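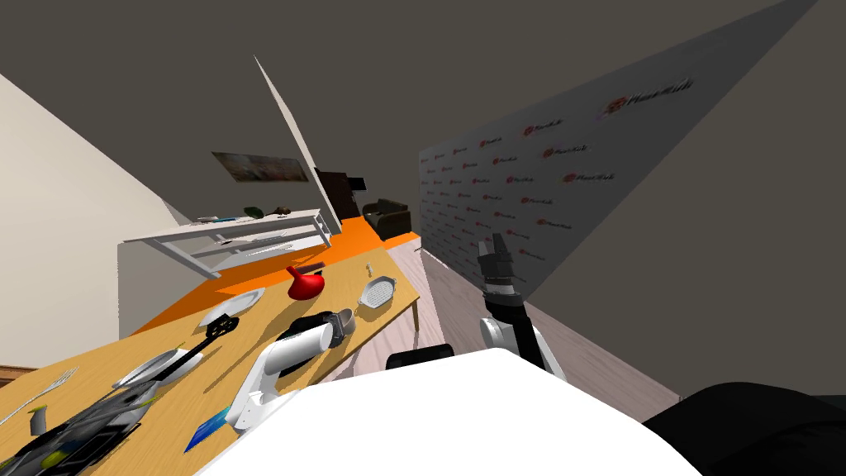 Two nights on Wakeck, and the open day I nearly missed

I should say right away that I'm a terrible island person. I burn, I get bored on beaches by lunchtime, and small boats make me green. So when my sister-in-law talked me into Wakeck (her exact words were "it's only 60 minutes on the ferry, you big baby") I packed two novels and a lot of ginger candy and hoped for the best.

The ferry leaves from the old pier at Proka, and the ticket window is on the wrong side of the parking lot from the boat, so give yourself time. I didn't, and I ran! It was 19 dollars each way, cash only, and the man ahead of me was bringing over a mattress. The crossing was smooth as anything and I didn't touch the candy until the way back, when I just wanted it.

You land in a little harbor with one street going up and one street going along. Going along gets you to the guesthouses. I stayed at the Ditance, which has blue shutters and a very deep bathtub and the worst pillows I have ever met. I'd still go back. Breakfast is on the terrace, and they bring you papaya, eggs, a basket of sweet rolls and so much coffee that I was talking to strangers by eight.

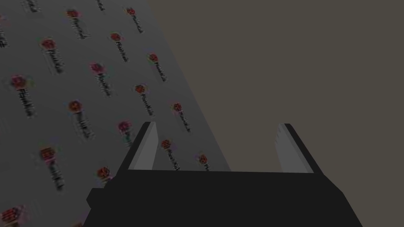

One of those strangers told me the Babalola boatyard was having its open day, which they do every May and again in the fall, and that I'd be silly to lie around reading. So off I went up the hill and down the other side, a 2 mile walk with hardly any shade (bring a hat, I mean it).

The yard is bigger than I expected. It has a long shed open at both ends, a slipway, and a loft upstairs where they cut the sails. They take people around in small groups and you can wander off on your own afterward. Our guide had worked there 18 years and was wonderfully rude about fiberglass. She let us smell the different woods, fresh off the plane, and one of them was so peppery it made half the group sneeze. I asked how they bend the planks and got a very long answer about steam, and I loved every minute of it, though I couldn't repeat it to you now. 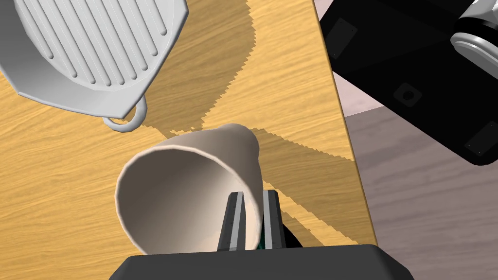 The sail loft was my favorite part, mostly for the breeze. You take your shoes off at the top of the stairs and the floor is polished like a ballroom from all those years of canvas being dragged over it. I sat by the window for ages watching the fishing boats come in.

Lunch was grilled fish and lime at long tables down by the slipway, pay what you like, and then there was a short sail around the point for anyone who wanted it. I wanted it! Me, in a small boat, on purpose. I got soaked and lost my good sunglasses over the side.

If you go, the last ferry back to Proka fills up on open days, so buy your return when you buy your ticket out. And take your own pillow.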